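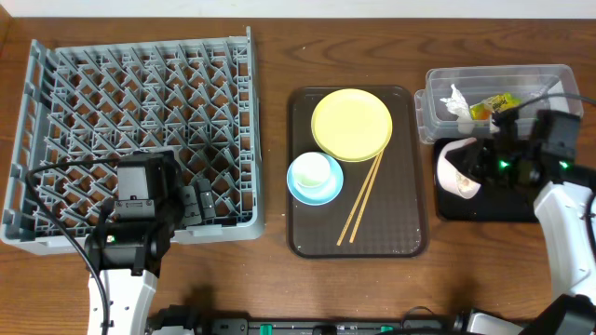 Flolalero two-finger gripper, replacement finger set and firmware notice. Please read before ordering, applies to all units shipped before June. Fault is slow release: fingers stay closed up to 3 seconds after the open command, arm moves off anyway, plate goes with it. Shows up most on table clearing work, anything with thin rims. Stacked plates, a saucer with a cup on it, chopsticks lying across a tray, a rack with angled pegs to set things into. Bowls less so but we have had reports.

Green light on the gripper does NOT mean the fingers are open. It means power. Several customers read it the other way and reached in. Don't. Hit the stop first, then clear by hand.

What you get: two fingers, black, four screws, new spring. Part no. 804. Fits Flolalero and the older Seyoum wrist, not the Usus (diferent bolt pattern, sorry).

Firmware: free download from your Iltus account. Holds the arm still until the fingers report open. Install it even if you dont change the fingers.

Check the spring every 500 hours. Replace at 3000 cycles if you run wet dishes, soap gets in the slide.

Units with a cracked housing, send the whole gripper back, do not fit the kit. Mark the box "release fault" and put the serial inside.

Returns and questions: Bjartur Bjarnason, parts desk, mornings only. Stock is low on left hand cables, kits are fine and ship same day if ordered before noon.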